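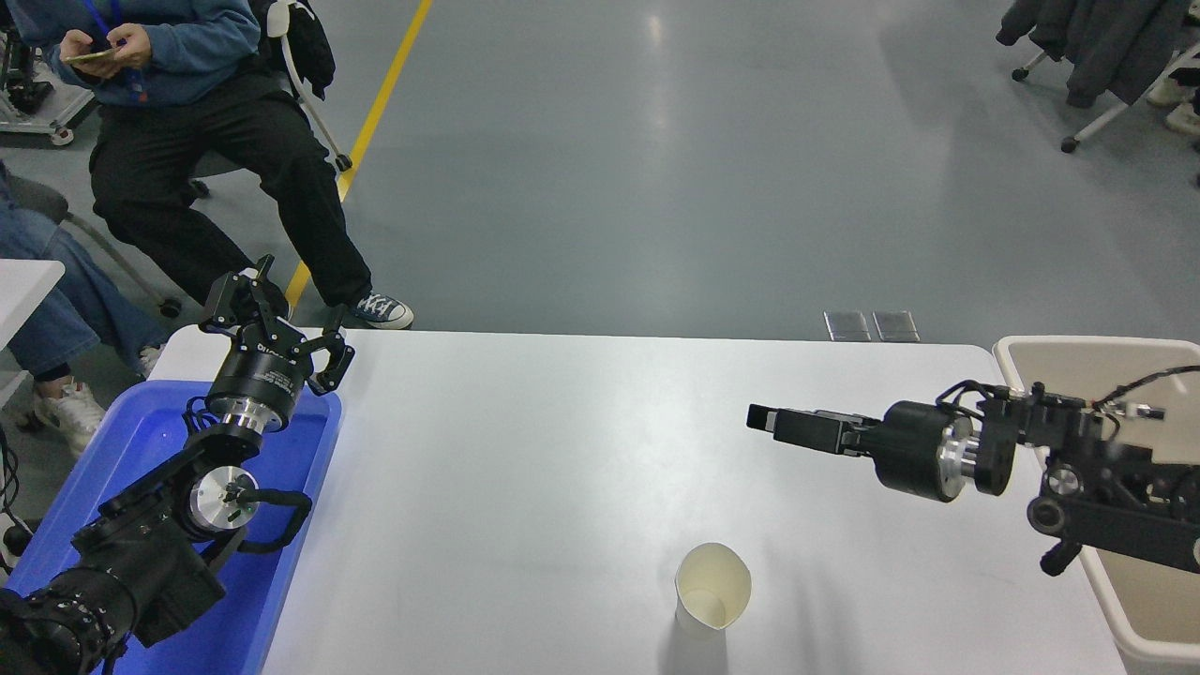
A paper cup on a white table

April 22, 2018

So I promised a few of you I'd finally write up the stain post, and then I kept putting it off, because every time I sat down to do it I'd find another mark I wanted to try something on first. My table is white. My countertops are white. I picked both of them, with my eyes open, in a house where people drink coffee, eat beets and do their nails in the kitchen. So you can guess how I spend my Saturdays.

Most of what follows is for laminate and painted or plastic-coated tops, the smooth wipeable kind. If you have marble or any real stone, please skip the parts with vinegar or lemon in them. Acid eats right into marble and leaves a dull spot, and you can't wipe a dull spot off. I did it to my aunt's bathroom shelf one December and we still don't talk about it much.

Coffee and tea rings

A fresh ring comes up with a damp cloth and that's the end of it. It's the ring that sat overnight that gets you. I mix baking soda with just enough water to make a paste like thick yogurt, smear it on the ring, and walk away for ten minutes. Then I wipe in small circles with a soft cloth (an old T-shirt is perfect, the more washed the better) and rinse well. Rinse twice, if you can stand it! Baking soda dries to a white haze and you won't see it on a white top until the sun comes in sideways and the whole thing looks dusty.

Don't scrub hard. Baking soda is gentle but it is still a grit, and on a shiny finish you can rub a cloudy patch without meaning to. Tea is worse than coffee, by the way. Strong black tea with the bag left sitting in the cup is the worst of the lot, and for that one I sometimes go through the paste 3 times before I'm happy.

Ink

Rubbing alcohol on a cotton ball. Dab, don't drag, and switch to a clean piece of cotton as soon as the one you're holding turns blue, or you'll just be painting. Try it first somewhere out of sight, especially on anything painted. Ballpoint comes off beautifully. Permanent marker mostly does. The purple gel pen my niece loves took me an evening and left a ghost that I've decided to call character.

Keep the window open and the stove off while you've got the alcohol out, please.

Sticky stuff

Price stickers, tape, the gummy line left behind by a plastic hook. I used to buy a bottle of something called Flisten for this and it did work, but the smell gave me a headache and the little store that carried it closed. Now I use plain cooking oil. Rub a few drops in, leave it while you do the dishes, then push the gum off with the edge of an old library card. Wash the spot with dish soap afterward or you'll have traded a sticky place for a greasy one.

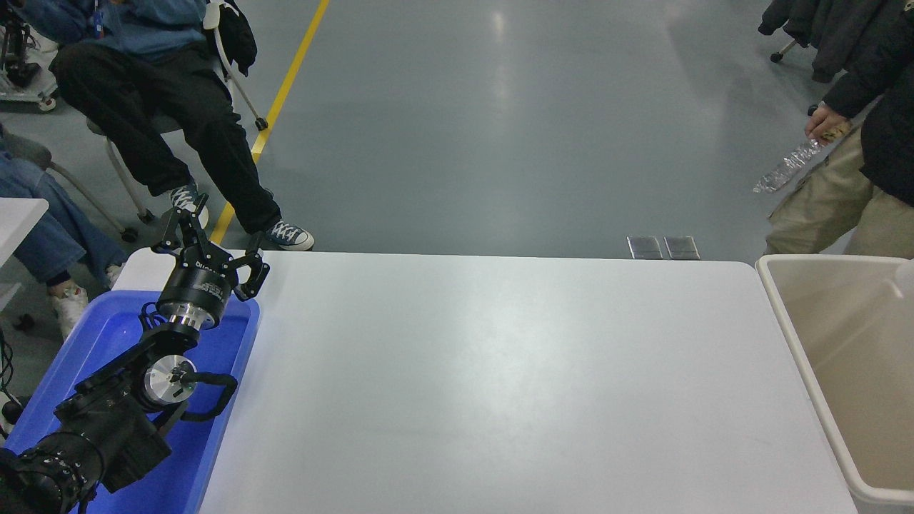
The other thing I've gotten strict about is the big wipe-down, the whole surface at once and not just the spots. When you only clean the spots you end up with clean spots, and on white they show almost as badly as the stains did. I take everything off. Salt shaker, mail, the fruit bowl, all of it goes on the floor or a chair, and I start at the far side and pull the cloth toward me in long straight passes, overlapping a little each time.

The mix is nothing fancy: a bowl of warm water and one small squirt of dish soap. One! If there are suds on the table there was too much soap, and soap is what makes those rainbow streaks you see when you crouch down. Then a second cloth wrung out in plain water, and a third, dry, to finish. I bought a pack of Selance cloths on sale and they've held up to a lot of washing, but any flat-weave dish towel will do the job. Terry cloth leaves fuzz. Paper towels leave fuzz too, and cost more.

No fabric softener when you wash your cloths. It coats the fibers and then they just push the water around.

Yellowing

I get asked about this one a lot and my answer is a little sad. If the yellow is grease (near the stove, feels tacky) then warm soapy water and patience will lift it. If it's from years of sun, it's in the material, and you can clean until your arm falls off. Put a tablecloth on it, or turn the table around so the worst end faces the wall.

Turmeric gets its own line. Wipe it right away, use the baking soda paste on what's left, and if there's still a yellow shadow and your table sits near a window, give it a few sunny days. Sunlight fades turmeric. My reader Elba Espinoza wrote in about that one last year and I've used it 2 times since — thank you, Elba!

Things I've stopped doing

Melamine sponges on anything glossy. They're very fine sandpaper, more or less, and I took the shine off a whole corner before I caught on. They're great on scuffed baseboards.

Bleach sprays left to sit. And please never mix bleach with vinegar or ammonia or with some other cleaner you aren't sure about. The fumes are dangerous.

Furniture polish on a laminate top. It went on lovely and then every plate slid like a hockey puck.

I still owe you the one on grout, and I haven't forgotten the question about candle wax on a wood floor. Wax is next. I need to spill some first.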